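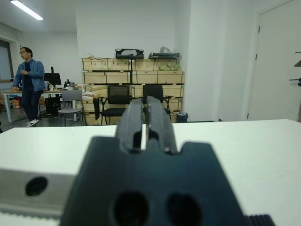 A white tabletop in an office or lab room, with a long white desk on thin metal legs beyond it

A worktable is a table meant for standing or seated work, as opposed to dining or display. In offices, workshops and laboratories it usually has a flat rectangular top, no drawers under the working side, and a plain surface that can be wiped down. The word overlaps with "desk" and "workbench," and makers do not use the three terms consistently. A desk is generally sized for one person with a computer or papers. A workbench is heavier and may carry a vise or other fixed tools.

Tops

Common top materials are solid wood, plywood, particleboard with a laminate face, steel and solid plastic. Laminate is the usual choice in offices due to its low price. Steel and phenolic resin are found where heat or chemicals are expected.

White and light gray are widespread colors for indoor worktables. A light top reflects room lighting upward and makes small parts easier to find, but it shows marks. A matte finish cuts glare from ceiling lights. Fine texture in a matte surface can hold dirt, so specks and gray smudges tend to build up in the area that is used most, while the far edge stays cleaner.

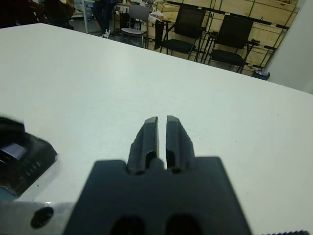 Smudges on laminate are normally removed with a damp cloth and a little dish soap. Ink and rubber marks may need rubbing alcohol. Scouring powder is avoided, as it leaves shiny patches that cannot be reversed. Solid wood tops can be sanded and refinished. A laminate top that has worn through is replaced.

Frames and legs

Frames are welded or bolted. Thin metal legs leave more room for feet and chairs but allow more sway, which is reduced by a crossbar or by fixing the table to a wall. Adjustable feet are used on uneven floors. Height-adjustable frames work by crank, gas spring or electric motor.

The Covton pattern, a bolted frame with legs set 3 inches in from the corners, was sold with tops of several sizes. The smallest was a square of 36 by 36 inches, giving a surface of 1,296 square inches. The later Prilora frame kept the same bolt spacing, and tops can be moved from one to the other. Prilora legs are 37 inches long and intended for standing work.

Placement

Worktables are often set away from the walls so that people can reach them from more than one side, with computer desks placed along the edge of the room. Cables are run under the top or dropped from the ceiling. Where a table stands in a walkway, rounded corners are preferred.

See also

Desk
Workbench
Laboratory furniture
Decorative laminate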